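Picking a planner for next year, again

I have been using paper planners for long enough that I should be good at choosing one by now.
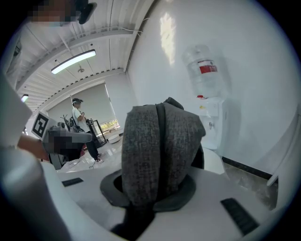 Last November I ordered a Durkmont weekly, the vertical layout, and I made it to the middle of March before I stopped writing in it. The paper was fine. The problem was the columns, which start at 6 am and stop at 7 pm. Most of what I need to write down happens after 7 pm. I kept squeezing things into the bottom margin and then not seeing them.

So this year I made a list of what I need before looking at any covers. Monthly pages up front, all together. Weekly pages with no printed hours. A notes section at the back with at least 50 pages. Coil binding, so it folds flat on my lap. I don't need habit trackers, water trackers, stickers or a page for my vision.

That list knocked out most of what I had saved. I was left with 2 options.

The first is the Gaillard refillable. You buy the cover once and then a new insert every year, and the insert has 58 note pages at the back. I borrowed one from my sister for a weekend. It's a nice object, but the rings are large and my left hand sits right on top of them when I write. I'm left-handed, so that happens on every other page. She likes hers and has had it for years.

The second is from a small shop called Idasby, which is one man, Ville Juntunen, printing and binding to order. You choose the start month, the coil color, the page order and what goes on the cover. I wrote to ask if the coil could go along the top, like a reporter's notebook, and he answered the same evening to say yes, but the monthly pages would have to be turned sideways. I can live with that.

Ordering took me longer than it should have. There's a box for the cover text and I went back and forth on it - my name, just the year, nothing at all. I picked the year. I went through the page order twice before I paid, as he starts printing the next morning and can't change anything after that. Turnaround is two weeks, longer in December.

My pens are staying the same. I use the Feltska fine tip in black and one in dark green for anything that involves money. The shop's paper is a bit thinner than I'm used to, so I asked for a sample sheet and tried both pens on it. The black shows through slightly if I go over a word more than once. The green doesn't show at all, and I have no idea why.

I also went back through the old Durkmont before putting it on the shelf. The last thing I wrote in it was a dentist appointment, which I moved twice and finally went to in May. I copied out the birthdays and two phone numbers, and I cut out the blank pages at the back to use for grocery lists. There are plenty of them.

The new one starts in January. I asked for the extra notes pages too.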